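Flaltarholm is a small school for people who want to learn about the history and culture of the places they visit, or the places their families came from. We run evening courses, weekend walks and longer study programs. Most of our students are adults, and many have not sat in a classroom for years.

## How we started

The school began as a reading group above a bakery on Ellholm Street. Rūta Paulauskas had moved here from Lithuania and wanted to read about the old trade routes of the Baltic with other people. Lindsay Rewi joined in the first winter and brought his maps. When the group grew too big for the room, the two of them rented the ground floor of the old customs office, put up shelves and advertised a first course, "Ports and Their People". It had 17 students.

We are still in the same building. The front door sticks in wet weather, so give it a good push. 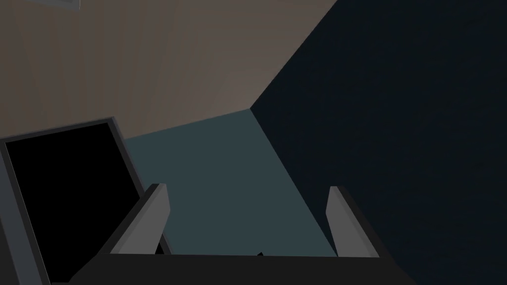
The second course dealt with the highlands of Ethiopia and was taught by Hiwot Tufa, who now looks after the whole teaching program. She wrote it around markets, church festivals and the coffee trade, and it has run every year, with changes. Students asked for more language, so we added a beginners' Amharic class that can be taken with it or separately.

## What we teach

Our courses fall under two headings.

**Regional history.** A course runs for one term and covers one region, from its earliest settlements to the present. We spend a good part of the time on ordinary life: what people grew and ate, how they travelled, which taxes they complained about. Each class lasts 90 minutes.

**Living culture.** These are shorter courses on music, food, crafts and festivals. Fasil Endale teaches the music courses and keeps our collection of recordings. You don't need to read music or play an instrument.

We don't set exams. Students who would like some written work can hand in a short essay at the end of term, and the teacher will return it with comments. 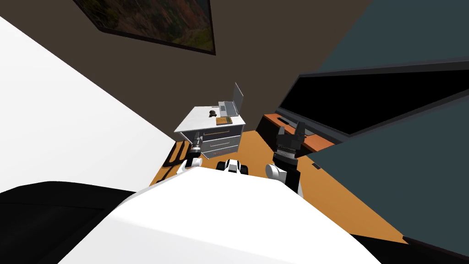 ## The Teshome Library

Our library is named after the family who gave us their books when they moved to a smaller house. It holds over 900 titles, mainly travel writing, local histories and atlases. Students can borrow 2 books at a time. The older atlases stay in the building, but you're welcome to copy out anything you need at the long table.

Kidus Tsegaye is the librarian. He also edits *Totia*, our newsletter, which prints student essays, book notes and the program for the coming term. The August issue is the largest and carries the full list of courses for the year. Letters and corrections should go to him.

## Joining a course

Enrolment is open until the second class of term. Fees are listed beside each course in the program and can be paid in instalments. If a course is full, we'll put your name on a waiting list and call you when a place comes up.
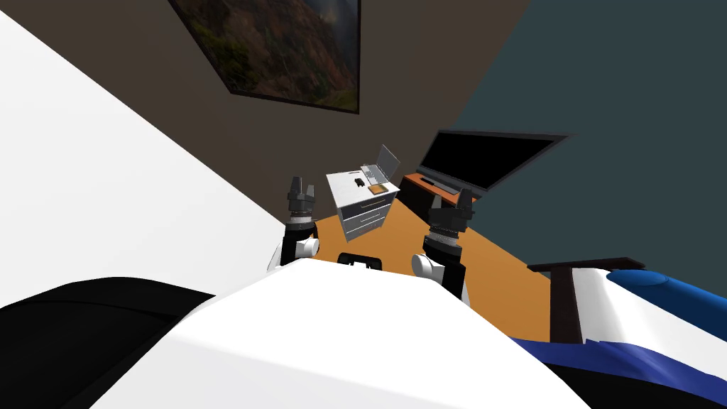 **Do I need to know anything about a region before I take a course on it?**

Every regional course starts from the beginning, and the teacher hands out a map and a short reading list in the first class. If you already know the region well, speak to Hiwot and she can suggest further reading.

This page was last updated on April 6, 2025.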